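Reading time: 2 minutes
Print this page | E-mail this page

November, evening

The rain came again before four o'clock and I had to take the washing inside for the second time. It is drying now on the backs of the chairs, and the kitchen smells of wool.

Today I tried the sour soup of Floarea Barbu once more. She gave me the recipe when I left Borkness, on the back of a bus timetable, and her handwriting is so small that I have read one word as "leek" for all these months. The word is "lovage". I telephoned her to ask and she laughed at me for a long time. Then she wanted to know if Clernusach has a proper market, and I had to say that it has a car park with a fish van in it.

Lovage I could not find. The shop at the corner had only parsley, and a plant in a pot which the girl believed was celery. I bought the parsley. For the sourness Floarea uses bran which she leaves in warm water for 4 days, but I have not the patience, so I put lemon. I started with 100 grams of rice and this was too much, the spoon was almost standing in the pot. I added water, then salt, then more lemon, and by seven o'clock I had soup for a whole regiment.

So I carried a pot of it downstairs to Janaka. He was repairing his shoes on the table and had to move everything. He ate two plates and told me that it needs chilli. He says this about everything, also about porridge. He spoke of his brother, who has moved to Clondotent and wishes him to come for the new year, but the ticket is dear and the brother snores. I said that he should go. I think he wanted somebody to say it.

Afterwards I wrote to my mother, one page only. I did not mention the cough. I told her about the lovage, and that I have learnt to say "dreich", which is the word they have here for this weather.

It is half past ten. I must remember the rent, and to return the dish to Kiran Tomar, who has asked for it twice in a very polite manner.

Comments

Zihan Xie: My grandmother also wrote her recipes too small to read. We guessed half of them after she died.

Kiran Tomar: Keep the dish until the weekend, I am away. But then I really need it!

Anderson Frota: Try growing lovage from seed in spring. It becomes very tall, so give it a corner of its own. 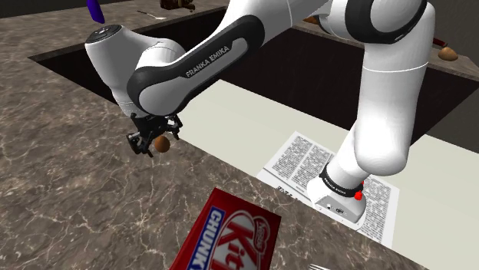
Can I freeze this soup if I have made too much?

Freeze it without the rice, which goes soft, and put in fresh rice and the lemon when you warm it again.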